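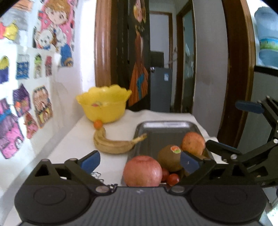
Issue 851 - Page 5

Pears are back, and so is the swap table

If you walked past the Tollov Street hall on the weekend you probably smelled it before you saw it. Quinces! Whole crates of them, plus the first of the good stewing pears and a load of lemons from the backyards up along Zindmont Road. The fruit swap is running again after the winter break, and I couldn't be happier.

For anyone new to the neighbourhood, the swap works like this. You bring what your trees (or your auntie's trees) have too much of, you put it on the long table, and you take home something you don't have. There's no weighing and no money. If your tree is having a year off, come anyway and bring a jar, a recipe or some clean paper bags, which we always run short of. One family turned up last season with nothing but rhubarb leaves for the compost and went home with enough grapefruit to make marmalade for the whole street.

The lemons deserve a special mention. We have Eurekas, which most people know, and Meyers, which are rounder and sweeter and have thinner skin. Meyers make a lovely cordial but a disappointing curd, at least in my kitchen, where it comes out flat unless I add the juice of a sharper lemon. If you have cracked this, please write in. I have tried it five times now and I'm starting to take it personally.

Now, storage, as this comes up at every swap. Keep lemons in the fridge in a closed container and they'll last for weeks. On the bench they look cheerful but go hard fast. Pears are the other way around: leave them out until the flesh near the stem gives a little when you press it, then move them to the fridge and eat them within a few days. Don't wait for the middle to go soft, or the core will already be brown. Quinces can sit in a bowl for ages and perfume the whole room - just check underneath for bruises.
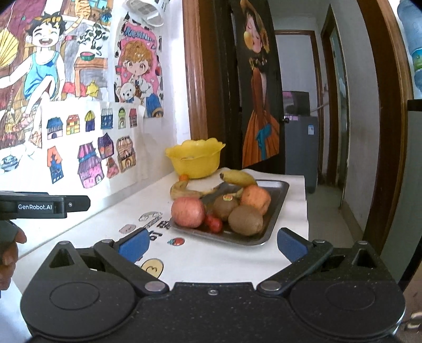
Stickers on the white tabletop.

The recipe this issue is the slow quince one that people keep asking me for. Wash the fuzz off 500 grams of quinces, then peel, quarter and core them (a heavy knife helps, they are tough little things). Save the peels and cores and tie them up in a bit of muslin. Put everything in an oven dish with a cup of sugar, three cups of water and a strip of lemon peel, cover it tightly and bake it low until the fruit goes a deep rosy colour. Mine takes most of an afternoon. Squeeze the muslin bag into the syrup before you throw it out, as that's where all the flavour is. Wonderful on porridge, and even better cold with yoghurt.

A few bits of news. The Ejigu Bakery has offered us its day-old loaves for the toast corner, so bring your jams for tasting and label them with the fruit and the month you made them. The Tetavitz Garden is giving away passionfruit seedlings, one per household, and they have more than 20 left. They want a sunny fence and plenty of water while they settle in. And if you have a picking pole you aren't using, we'd love to borrow it, because the tall pear behind the hall is loaded at the top and the parrots have already noticed.

The next swap starts at nine at the hall, side door. Bring your own bags, and leave room in them for lemons.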